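Conov Opens Kitchen Sorting Workshops at Kastusmont

KASTUSMONT, 24/10/2018 - Conov, the household goods reuse service, will start a new series of kitchen sorting workshops at its Kastusmont site next month. The workshops are open to anyone who is moving, downsizing, combining two homes or setting up a first kitchen. There is no charge to attend.

Each course runs for four evenings, with one session per week. A course takes up to 16 people. Registration is open now at the Kastusmont front desk and by mail.

The sessions deal with the things most homes have too many of: plates, bowls, pans, lids, storage tubs and small tools. Participants bring one box of items from their own kitchen and work through it at the table. By the end of the course they should have a set they want to keep, a set to pass on and a written list of anything missing.

Conov has collected and redistributed household goods since it opened, and kitchenware makes up the largest share of what arrives. Much of it comes in mixed boxes. Lids arrive without pans, dishes are stacked between layers of newspaper, and flatware turns up at the bottom of the carton. Sorting those boxes takes staff time that could go to filling requests from families.

"We kept seeing the same box," said Quentin Marchal, who runs the Kastusmont site. "People pack the kitchen last, the night before the truck comes, and everything goes in together. Then it gets opened at the other end and half of it never finds a shelf. We wanted to get to people before that night."

The course follows the order in which Conov staff work. Flat pieces are dealt with first, then round pieces with rims, then anything with a handle. Dishes go down on the table before they are stacked so that chips and cracks can be checked. Pans and lids are tried together, and any lid that fits nothing is set aside until the last evening. Wire baskets are used for pieces that are staying in daily use and boxes for pieces that are leaving.

Work is done on plain white tabletops, which make clear and pale dishes harder to see than dark ones. Participants are asked to keep clear pieces flat and to move the dark cookware around them.

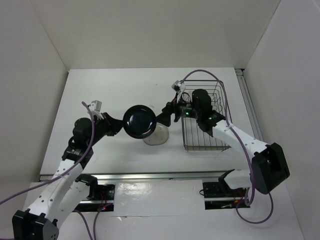
Jong-dae Ji said the lids had always been the problem at home, and that after a trial evening in March the kitchen drawer under the stove could be closed for the first time in years. It would have helped, Ji added, to have more time on glassware and a little less on storage tubs.

Conov has changed the schedule in response to comments from the trial. Glassware and clear dishes now have an evening of their own. Storage tubs have been moved to the final session, along with leftover lids and anything participants could not decide on earlier.

The evenings are arranged as follows:

Evening 1: Plates, bowls and saucers. Checking for damage, stacking, deciding how many to keep.
Evening 2: Pans, pots and lids. Matching, nesting and storing.
Evening 3: Glassware and clear dishes. Wrapping and packing for a move.
Evening 4: Storage tubs, small tools and everything undecided.

Sharp knives and electrical appliances are not part of the course and should be left at home. Cast iron is welcome but should be carried in separately. Newspaper, boxes and labels are supplied.

Items that participants choose to pass on can be left at the site on the same evening. They will be added to the stock Conov supplies to households through its regular requests list. Anything too damaged to use will be recycled where local rules allow. Participants who change their minds may take an item back until the end of the course, provided it has been labeled with their name.

Three courses are planned for the first season. Shelving for the workshop area was supplied by Rerkmont, which has also agreed to lend folding tables when two groups meet on the same night.

"Three courses is what we can staff properly," Marchal said. "If they fill up we will look at adding more in the spring. I would sooner run a few with enough room at the table than crowd people in with their boxes on the floor."

Places are given in order of registration. People with a moving date already set are asked to note it on the form, and Conov will try to place them in a course that ends before the move. Households may send two people on one registration if they share a box.

The Kastusmont site has step-free access from the parking lot, and staff can help carry boxes in from the car. Seating is available for anyone who prefers not to stand while sorting.

Registration forms and press inquiries: Conov, Kastusmont site, front desk.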